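Two arms, one tabletop and a lot of folded paper
Interview – February 6, 2019

The manipulation group at Jilla has spent the winter on a problem that sounds minor: picking up thin, flexible objects from a flat surface with two arms that were designed for rigid ones. The method it has arrived at, called Gavo inside the lab, is a way of choosing which demonstrations to train on. The lead engineer on the project went through it with us over two conversations.

Gavo starts from human teleoperation. An operator drives both arms through a task, and the joint positions, gripper openings and camera views are recorded together. Each recording is an episode. The current set has 530 episodes, of which 264 were kept for training.

"We throw away half," the engineer said. "People assume those are failures. Most of them end with the objects where they should be. They're dropped for hesitation. If the operator stops over a bill for two seconds while deciding how to approach it, the policy learns to stop over bills."

The filter looks for pauses in which both grippers are open and neither wrist is moving. Pauses with an object in the grip are left alone. According to the engineer, those pauses usually mean the operator is checking the hold before a transfer, and removing them made the handovers worse.

Paper money was chosen after the group had worked with cloth squares and index cards. Cloth was too forgiving, the engineer said, and the cards lay so flat that the fingers could not get under them at all. A folded bill falls between the two. It has a raised edge on one side, and which side that is depends on how it landed.

"The fold matters more than the position. A policy can be off by a few millimeters in position and still get the bill. If it comes in from the closed side when it should come from the open side, it pushes the thing across the table."

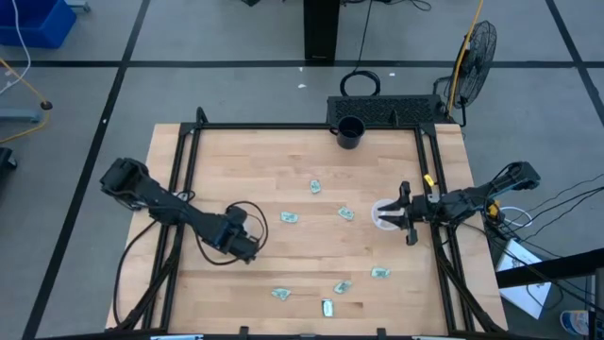 Cups and mugs are included because they ask for the opposite kind of grasp. A cup needs a wide opening and a level approach, with little force. A bill needs a narrow opening and firm contact with the wood. Training on one type alone gave good numbers for that type and poor ones for the other. With mixed tabletops the gap closed, although the engineer would not call it solved. Translucent plastic remains harder than opaque material, mainly in the overhead view, where the rim is difficult to separate from the surface underneath.

Asked whether a second arm is needed for objects this small, the engineer said that for most single pickups it is not. The second arm is useful when a bill lies near the limit of the first arm's reach, or when it has to be held down at one end. In the recorded episodes operators used both arms at once less often than the group expected.

"They take turns. One arm parks, the other works. We had a term in the loss that rewarded coordination, and we took it out. It was rewarding something the people weren't doing."

Evaluation is done by a separate procedure named Min, which fixes the starting layouts so that two policies can be compared on the same tabletops. It has 30 layouts. Each is set by hand from a printed sheet, and the engineer described this as the slowest part of the work. The policy trained on all 530 episodes completed 11 layouts. The one trained on the filtered 264 completed 19. Training length was the same in both cases.

The group also tried a random selection of 264 episodes, to see whether the smaller set alone explained the result. That policy completed 10. The engineer considers this the more important comparison, but cautions that 30 layouts is a small test and that a difference of one or two between policies should be ignored.

Some failures remain in every version. Bills that overlap are treated as one object. A bill folded into a narrow strip is often gripped across its length, and then slips out when the arm lifts. The engineer attributes the second problem to the data – narrow strips are rare in the kept episodes, partly for the reason that operators paused over them and the filter removed those recordings.

"So the filter has a cost, and we know where it is. The next version will cut the pause and keep the rest of the episode. The difficulty is the joint where you cut. The arm has drifted slightly during the pause, and you get a step in the trajectory."

A smoothing step for those joints is being tested on 220 of the rejected episodes. Results are expected in March. After that the group plans to repeat the comparison at its second site, Ziltness, where the tables are a different height and the lighting comes from one side.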